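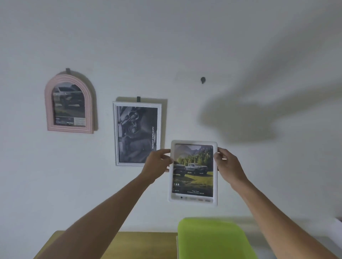 Hanging day at the wall station. The truck print is going up beside the black-and-white one.

I have spent most of my evenings since April writing rules for hanging small picture frames on a wall, and I have loved nearly every minute of it. I know how that sounds. Bear with me, because I think a good task rule is one of the most underrated things in robotics, and this little task has taught me more about them than any of the big ones we've done.

Some background for anyone new to the blog. We record people doing ordinary household jobs by hand, with a camera at head height, and the recordings go towards teaching robots to do the same jobs. Wullow is our name for the household set. It stands at 3,793 recordings, and I can tell you that the ones we kept and the ones we threw out often looked equally tidy to anybody walking past. The difference was in how they were done.

My first go at the rules for frames fitted on a sticky note: take the frame off the desk, hang it on the free hook, let go. Done! I was quite pleased with it until I gave it to Roksolana Karpenko and Taras Marchuk and asked them to work from it separately. Roksolana held the frame by its two sides and brought it up square to the wall. Taras held it by the top with one hand and used the other to feel for the hook behind it. Both frames ended up hanging. Both people had followed the note to the letter. And if you were trying to learn the job from the pair of them, you'd be entitled to some confusion.

So the sheet grew. It's now at version 7, and I'll share the parts I think would travel well to other people's work.

Hold by the sides

Two hands, one on each side edge, thumbs to the front, fingers wrapped where the frame lets you. The thing we want to keep in view is the face of the print, or as much of it as we can manage. Fingertips over a bit of the border are fine. A palm across the middle is a redo. Svyatoslav Boiko asked whether a finger over the edge of the print counts as a fault, and after a long and surprisingly heated chat over lunch we decided it doesn't. Real people hold frames like that, and a rule that makes everyone handle a cheap little frame like a museum piece will give you recordings of people being careful for the camera.

Decide the spot before you lift

This one came from Dilwyn Rees, who used to fit kitchens and has opinions about people who pick something up and then wander about with it. The person doing the job looks at the wall first, chooses the hook, and only then reaches for the frame. A short pause in front of the wall is allowed. We had been trimming those pauses out as dead time, and I'm a bit embarrassed about that. The look is part of the job! A robot that grabs first and plans later will be holding a frame in mid-air with nowhere to put it.

Mixed frames, on purpose

Early on we bought a stack of matching frames, and it was a mistake. Every recording looked like the one before. The sheet now says that no two neighbours on the wall should have the same shape of frame. Thick borders next to thin ones, an arched top next to a square one, and colour where we can get it (the pink arched one is my favourite and I will not be taking questions). Different shapes change where your fingers go, and that's what we want to catch.

The prints can be anything that's all right to have on camera. No family photos, no certificates, nothing with an address on it. Old car and truck pages have been brilliant for this. They have a clear right way up, and there's lettering to check against if you're reviewing at speed and can't tell whether something is crooked.

Shadows stay

I argued this one the other way and lost. With the lamp where we like it, your arms throw a great soft grey shape across the wall while you work, and I wanted to add lights until it went away. Dae-han Tak pointed out that homes have shadows, and that anything trained only on evenly lit walls is going to have a bad time in a hallway at 8 in the evening. He was right. The rule is now that you don't move the lamp partway through a session, and that's the whole rule.

Letting go

The last bit took the longest to write. When is a frame hung? We settled on this wording: the frame is on its hook, both hands have come away from it, and it stays put while you look at it for about 2 seconds. If it tips, you may straighten it once, and the straightening stays in the recording. If it needs more than that, take it down and start the attempt again. Please don't hold it in place with one finger and hope. We've all tried it, and the reviewer always spots it.

What isn't settled

Plenty. I still don't have a good rule for left-handers, because the sheet quietly assumes you start with the hook on your right. The wording about clearing the desk is vague too, and people read it in wildly different ways. And Dilwyn wants a line about how close to the wall you can stand, which I've been resisting — partly because I'm short and would be the first to break it.

If you write this kind of sheet yourself, for robots or for anything else, my one big tip is to hand it to two people and leave the room. Don't explain it or hover. Come back and see what they each did, then fix the sentence that let them do it differently. I've had more good ideas out of that than from any amount of staring at a document.

Version 8 gets its trial run on Saturday, with shelves added underneath the frames. I'll post the wording once Roksolana and Taras have had a crack at breaking it.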